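3.2 Collection of small-object examples
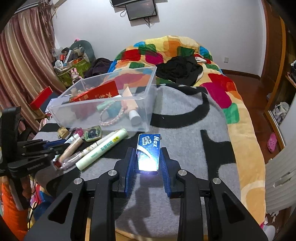

Examples were gathered with two hand-held grippers in furnished homes, following the Pasley protocol with the changes set out below. Each session covers one tidying task, in which small personal items are moved between a bed or table and an open storage box. Operators worked without a script. They were told only which box to use and that each item should be grasped singly.

Figure 2. Hand-held gripper closed on a razor blade packet, with cosmetics and a clear storage box on the bed.

Small flat packets proved the hardest class in the earlier Bastov set, where they made up too few of the grasps to be learnt reliably. We therefore asked for at least 60 such grasps per home. Thin packets are taken between the padded fingers with the wrist tilted; tubes and sticks are taken across the short axis. Reflections on glossy wrapping were left in the recordings, and no extra lighting was used.

A session yields some 1000 grasps before screening. Recordings are divided at the moments when the finger opening starts or stops changing, and each segment is then checked by one annotator. Segments are dropped if tracking is lost for more than 100 ms or if two items are lifted together. Failed grasps are kept and labelled as such, as the recovery motion that follows is used in training (Section 4.1).

The final set, referred to as Pisodau, holds 1750 screened segments of flat packets along with the larger classes listed in Table 3. Labels for the flat class were reviewed a second time by Miloslav Jelínek, and disagreements were settled in favour of the second reading. Bedding was not changed or smoothed between segments, so the height of the support surface varies within a single session.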